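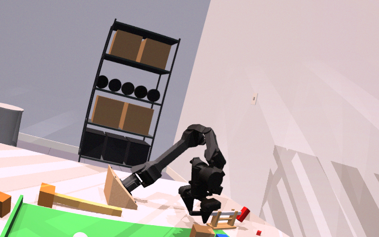 Bandara began as an internal tool. Gornov, the firm behind it, needed to test grasping software before its arms were delivered, and the engineers wrote a simulator to fill the gap. It went on sale in March as a subscription package, with a library of tabletop tasks, a set of arm models and a scripting interface.

Erzsébet Somogyi leads the development group. She describes the product in narrow terms. "It renders a bench, it runs the physics, and it records what the arm did," she said. "Customers bring their own control software. We do not sell that and we have no plans to."

The task library is called Jetida and holds 60 base layouts. Most are small household or workshop arrangements: a tool lying across a rack, blocks on a table, a shelving unit with boxes against the back wall. Each layout can be varied by script. Viewing angle, light direction, object position and surface colour are all exposed as settings, and the view can be tilted well away from level.

I asked why a customer would want a tilted view. "Mounts get knocked," Somogyi said. "If the software has only been trained on a level horizon, a few degrees is enough to spoil a grasp. We set the default range wide and let people narrow it."

The same reasoning applies to shadow. Hard bands of light across a tabletop are a known difficulty for vision systems, which may read the edge of a shadow as the edge of an object. Dehua Meng, who wrote the lighting module, said early versions were too clean. "We had soft light from overhead and everything passed. Then we put a low window in and the pass rate dropped. That was the useful result."

Thin handles are another weak point. A toy hammer has most of its bulk at one end, and a gripper that closes on the handle must cope with the head swinging. Meng said contact between fingers and narrow objects took nine revisions, and that he would still not trust it for anything flexible. Cloth and cable are not supported.

Ese Oyewole runs the test bench at Zerkness, which has held a licence since the spring. Her team ran 1,375 trials in the simulator before repeating 400 of them on a physical arm. She was satisfied with positioning and less so with friction. "Wood on wood slides too easily in the default settings. We measured our own values and typed them in. The manual should tell you to do that on page one."

Somogyi accepted the point and said a revised materials table is in preparation. She would not give a date for it.

Licences are sold per workstation. Support is by email only.

Interview by Mirjana Ionescu

Contact | © 2021 | Back to top
9 comments | 60 shares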